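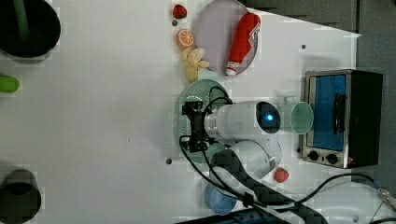 Figure 1. Tabletop layout with toaster oven, plates, bowl, cups and toy food.

Cander Tableware and Play Food Set: progress report to Fondstead
14th June

1. Scope of period
Work in this period covered layout of the mixed kitchen set, recording of item positions, and revision of the item register. The supply agreement with Carvalho was unchanged. Delivery of the second storage cabinet from Zivo slipped out of May and is carried forward to the next period.

2. Register
The register now holds 458 entries, each with a label, colour, nominal size and storage location. Duplicate entries for toy fruit were merged. Colour terms were standardised after the earlier list was found to use "green" for both the pale green plate and the toy cucumber; the plate is now entered as "pale green, perforated rim". The round lavender plate and the light blue bowl keep their existing entries. Translucent cups are logged separately from opaque ones, as they were the most frequent source of labelling errors.

3. Layouts
The standard layout uses a white tabletop with the small stainless-steel toaster oven at the right. Crockery and play food occupy the remaining area. In the arrangement at Figure 1 the ketchup bottle is on the lavender plate, and the strawberry, orange slice and banana bunch sit to the left of it. A second strawberry is placed near the oven. One pale green cup lies on its side. Tipped items are permitted under the revised layout rules and are recorded with the direction of the open rim.

A total of 48 layouts were completed against the period target of 48. Position records now stand at 2,858. Two layouts were repeated after the oven was found outside its marked area.

4. Issues
Partial overlap at the lower edge of the table remains unresolved. Bowls placed there are difficult to check from overhead, and the rule on minimum spacing will be rewritten. The dark cup and the black container share a register category at present; they will be split once capacity measurements are complete.

5. Expenditure
Spending on consumables was within budget. The amount held for the Zivo cabinet is unspent and no variation is sought.

6. Next period
Planned work is the revised spacing rule, capacity measurement of all cups and containers, and relabelling of storage trays to match the merged register. The next report will include the updated register as an attachment.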